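How to Tell if a Robot Arm Is Ready for Your Scraping Chores

Sep 30, 2022

I get asked a lot whether you can hand the boring stuff to a robot arm yet, and the boring stuff people mean is nearly always scraping. Dried glue on a workbench, sticker gunk on a shelf, whatever that is on the counter behind the toaster. My answer is "sort of, sometimes, with you standing there." So I wrote down the test I use, and you can run it on any small two-finger arm in one evening.
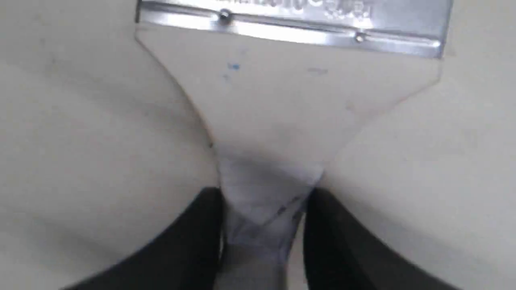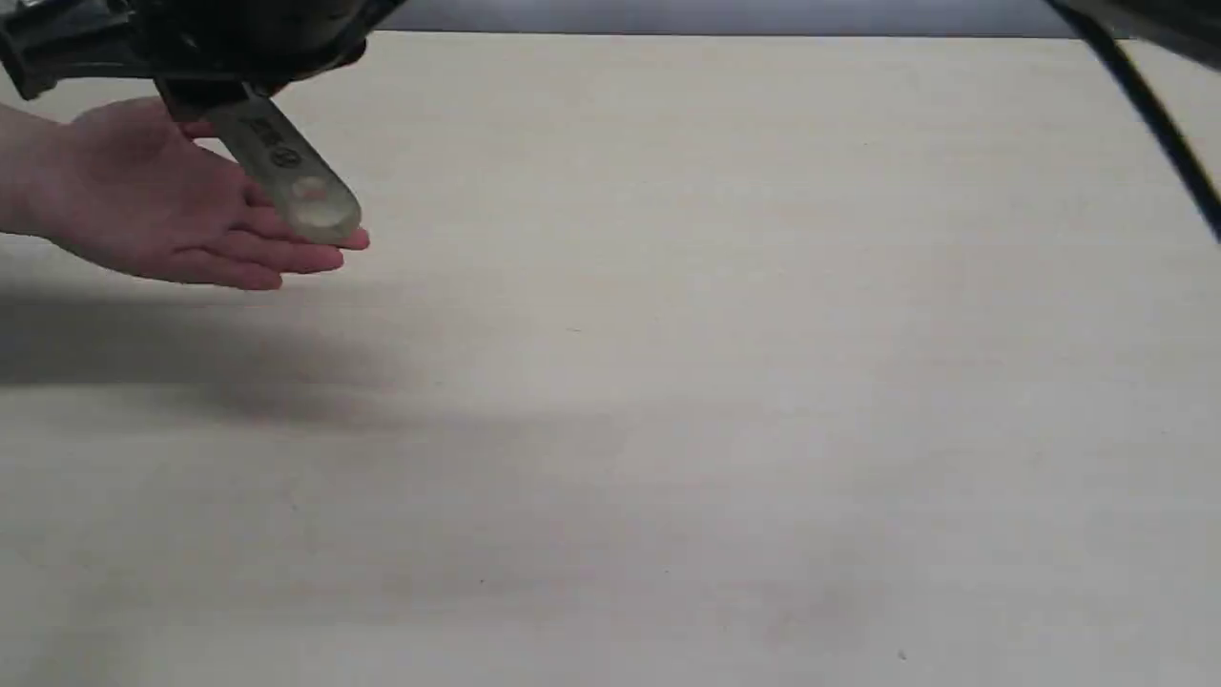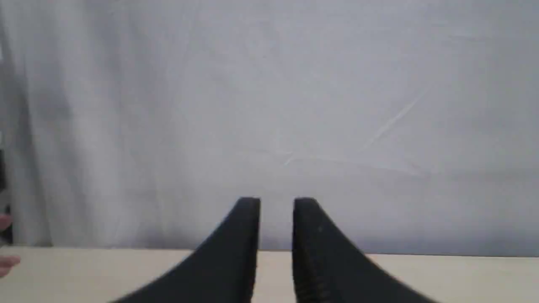 Top to bottom: the scraper in the grip, a hand under the long frosted finger, and the two black fingers with nothing between them.

What you need

A scraper with a plastic body and a metal edge, an old tabletop you don't love, masking tape, white school glue, a kitchen scale and a timer. For the software I use Skarnent, but anything that lets you cap the force and save positions will do fine.

Step 1: Clear the table and do a dry run

Take everything off the work area, then run the whole motion with empty fingers. Go slow, slower than you think! Keep one hand near the stop button the entire time. You're looking for wobble at the end of the reach, and for any spot where the arm wants to dip lower than the table. Mine always wants to dip in the far corner.

Step 2: Set the grip

Hand-feed the scraper to the gripper, pinching it at the narrow part with the blade pointing away from the arm. Smooth plastic is slippery, so if it twists when you nudge the blade, wrap one layer of masking tape where the fingers close and try again. Two layers is too squishy and the blade starts to wander.

Step 3: Find your pressure

Put the kitchen scale under the blade and lower the arm until it reads 526 grams. That's my number for dried school glue on a sealed top, and yours may be different. Save that height. Too light and the blade skates right over the glue, too heavy and you'll be explaining a groove to somebody.

Step 4: Make your mess

Lay down 3 glue dots, each the size of a dime, and let them dry overnight. (I used to cheat with a hair dryer. They stay gummy in the middle, don't do it.)

Step 5: Run it and time it

Give the arm 40 strokes, all in the same direction, and stop every ten to wipe the blade yourself. Then scrape a fresh set of dots by hand and compare. On my last round the arm used up every stroke and still left a ring around one dot. I was done by hand in 2 minutes, and I was on the phone.

So, can it do the chore?

On a flat surface, with the same mess in the same place every time, I'd say yes. A friend's shop, Sotelo, has an arm cleaning label glue off returned trays and they're pretty happy with it. At home I'd still say no. The arm can drag a blade just fine — what it can't do very well is notice that the glue is gone, or that it's now scraping the finish.

I'm running the same test in October with the wrist add-on from Utlow, which is supposed to feel the blade catch. If you try this before then, post your scale reading and your stroke count on the Zestport board, and please mention what kind of tabletop you used.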